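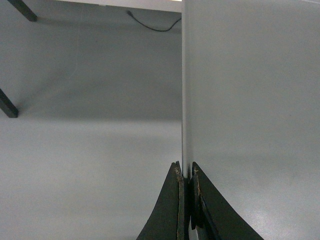
Palis Manipulation Study – Progress Report to the Senard Fund, November

Prepared by Leena Rantala, principal investigator

Work during this period concentrated on the second aim of the award: learning to grasp and move thin, upright panels from demonstrations recorded with a wrist-mounted camera. The data set now holds 900 demonstrations, which meets the target in the revised work plan. Collection was led by Khrystyna Marchuk, with Kalevi Rissanen responsible for review and labeling.

The main result concerns the placement of the grip. Policies trained on the wrist view alone closed on the panel edge reliably but tended to drift once the panel began to turn. Adding a short history of finger positions reduced this drift in 3 of the 4 test layouts. The remaining layout, in which the panel stands close to a table, is still unsolved. The panel hides much of the wrist view there, and we are comparing two ways of handling the missing information.

Finger wear remains a concern. Pad material frays with repeated pinching, and worn pads change how the panel sits in the grip. Iraklis Gkikas has added pad condition to the record kept for each session – a change the reviewers requested in the spring.

Spending is within budget. The order for replacement pads from Trinen was delayed, and we ask that nine days of robot time be carried over into the next period. A draft paper on the finger-history method is with Gladys Rashidi for internal review.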